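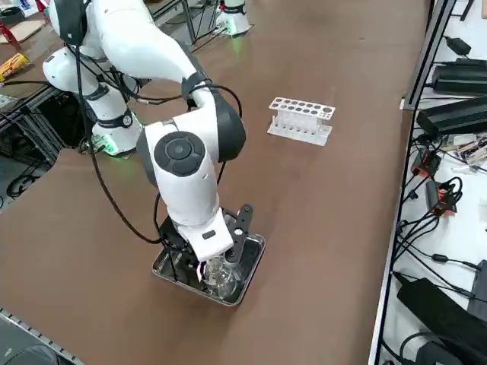 Gudrun Frerichs wrote:
> I'd skip the hot water completely for the narrow-necked flasks. Fill them
> cold with a squirt of Lotix, leave them overnight, and the ring lets go by
> itself. Also, please don't stand them in the sink. That's how we lost ours.
> A steel tray with a rim does the same job and you can carry the whole
> thing to the bench.

Hi Gudrun, hi all,

Thanks for this, I tried it over the week and I'm a convert. I had been doing it the way I was taught at school (scalding water, bottle brush, plenty of swearing) and I think I've been scratching the necks for years without noticing. The overnight soak took the agar film right off. The one flask that still had a brown line in it got a spoonful of rice and a good swirl, and that was that.

I know Gorazd asked for a write-up of how the glassware side of the club bench works now, before the new people start coming on Thursdays, so let me do it in this message and somebody can paste it on the Vetcombe page if they like it. Please argue with me where I'm wrong!

1. Trays first

Wet things go in a metal tray and nowhere else. I like the rectangular steel ones with a raised rim, because a flask that tips over in there has nowhere to roll. The Gratberg trays are a bit shallow for my taste but they stack, and we got them cheap – 18 dollars each, if I'm reading my own handwriting right. Wipe the tray at the end of the night too. A puddle of old rinse water left until the next session gets a smell you won't forget.

2. Small glass

Vials and little beakers should go right next to a tray, on the side you're working from. I used to line them up at the back where they looked nice, and then I'd reach over everything with a wet sleeve. If there are wires or leads on the table, move the glass before you move the wires. They catch on a neck so easily, and you only feel it when you hear it.

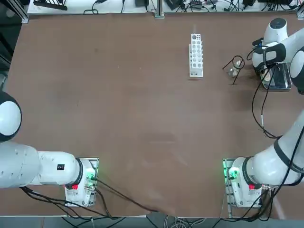
3. Tubes and the rack

The white plastic rack lives in the middle of the table, and I'm going to be a pain about this one. Last July it wandered off to the window and we spent half a session hunting for it. Push each tube down until it sits properly. Vesela likes to leave a couple of holes open for whatever's in her hand and I've started doing the same, it saves a lot of juggling. Tubes that need washing don't go back in the rack at all, even for a minute. Put them in a tray.

4. Plates and dishes

This is the part I'm least sure about. The square clear dishes are light and slippery, and they slide around if the tray underneath is damp. Propping one on the corner of a tray is handy when you want to get a finger under it later, but it's an easy thing to knock with an elbow. I'd sooner have them flat on the table with the lid next to them. Ermira disagrees with me and keeps hers in the tray until she's done, and her plates do come out cleaner than mine, so maybe listen to her.
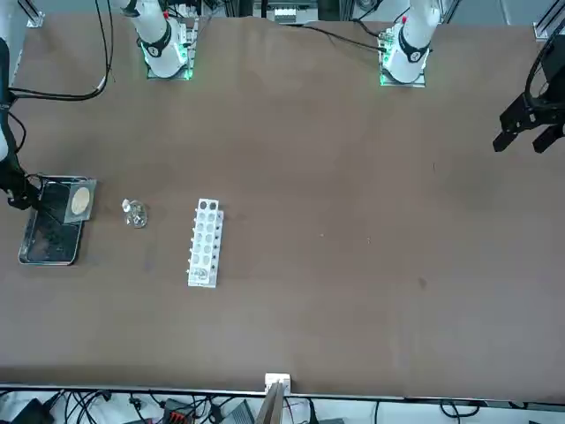 Anyway, dishes get rinsed last, after all the glass, and they never get the brush. A soft cloth and cool water is plenty. The old Gallagher scouring pads in the drawer are for the trays only (I've written TRAYS on the packet in marker, twice).

Stoppers are the other thing. They vanish. If a flask has a cap, the cap stays on it or goes in the jam jar by the taps, and please not in a pocket. I found one in my coat at the grocery store on Tuesday.

Two questions for the list. Does anyone have a decent way of drying the round-bottomed flasks? Mine won't stand up on the rack and I don't love leaving them on their sides on a bare table. I've been using a rolled dish towel as a sort of nest, which works but looks silly. And Senan, did you ever price those drying pegs? I have 37 dollars left over from the summer collection and would happily put it toward a set.

I'll bring more Lotix next time – we're down to the last inch.

Ermira, if I've got your dish method wrong, shout.

Cheers,
Vesela's bench partner (the one with the wet sleeves)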